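Skendgate Preserving Circle
Minutes of the autumn meeting, 29/10/2024, held in the upstairs kitchen on Fasow Street
Chair: Aleksandra Zieliński
Minutes: Szymon Stępień

1. Welcome and last minutes
Aleksandra opened by thanking everybody for climbing the stairs in such miserable rain, and said how lovely it was to see the kettle on before she had even found her reading glasses. The last minutes were read and agreed, with one correction: the plum chutney was made with brown sugar, and I apologize to the plums.

2. Lemons for the December marmalade
Most of the evening went on this, and quite right too. The marmalade is what people come back for, and last winter we sold 313 jars and could have sold more. The question was whether to go on ordering from Sadowski, whose lemons have been good to us but do arrive with a mark on the skin now and then. Aleksandra felt that a patch on the peel matters very little for juice and rather more when the peel itself is going into the jar in nice long strips, where everyone can see it.

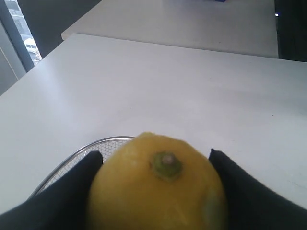 Szymon Stępień asked for it to be noted (and I am noting it, being him) that a blemish can simply be pared away and the rest of the fruit used, and that his grandmother would have had something to say about sending back a lemon over a spot. There was a good deal of warm agreement with the grandmother. It was settled that marked fruit goes to the juice bowl first, and into the peel pile only after somebody has had a proper look at it.

The order was then agreed at 405 lemons, to be delivered in two lots so that we are not tripping over crates as we did before.

3. The wire baskets
We have talked about baskets at more meetings than I care to look up, but I think we have got somewhere at last. The proposal was that each place at the table should have one of the shallow mesh baskets, set within easy reach, with the fruit kept next to it on the bare table until its turn comes. The peeler and the fruit would then have a home each, and we would be spared the usual hunt under the tea towels.
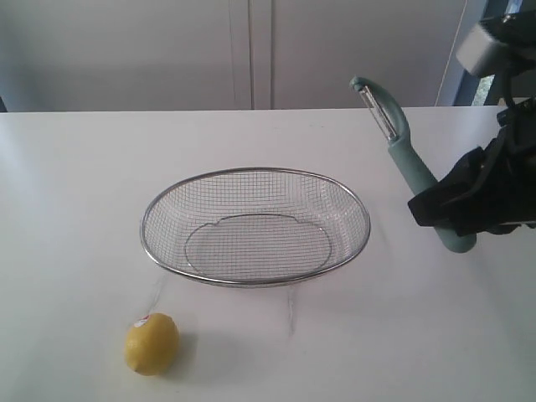

Also under this item, the produce stickers. They are to come off before any lemon is washed, please, as one found its way into a jar last year and the customer was very gracious but did mention it twice. A saucer will be put out for them.

We need four more baskets to give everyone their own. Aleksandra has found some at Soritz for 29 dollars the set, and the purchase was approved with no objections and some relief.

4. Peelers
A happy discussion, if a long one. Several members like a paring knife and always will - no one is going to take it away from them. For the rest of us the green-handled peeler has become the favorite, and it was agreed to keep it in the basket between lemons, so that the next person can find it without asking.
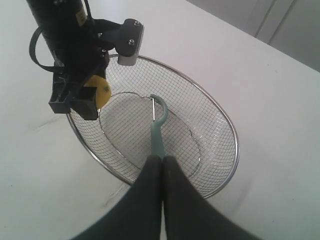

The other half of the matter is how thick the peel should be. We went back and forth and landed on thin, with as little white as one can manage, since the bitter batch is still remembered. Members who prefer a chunkier marmalade may make one at home and bring us a jar, and we will be delighted to eat it.

Aleksandra then offered to go over her own way of doing it for the newer members. She likes the lemon standing up, stem end at the top, and the peeler brought to it from above, working down in slow strokes and giving the fruit a little turn each time. She asked that people not hurry. There is tea, there is all afternoon, and fingers are hard to replace.

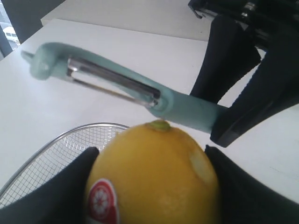 Item 4: lemon with the stem end up, green peeler above it.

5. Any other business
The jar labels are running low and I will order more. The big pan has a wobbly handle and should be lifted by two people until it has been seen to. Thanks were given for the ginger cake, of which there was none left to record in any detail.

The next meeting will be in December, on the morning of the first marmalade session, with aprons. Please bring your own tea towel and put your name on it.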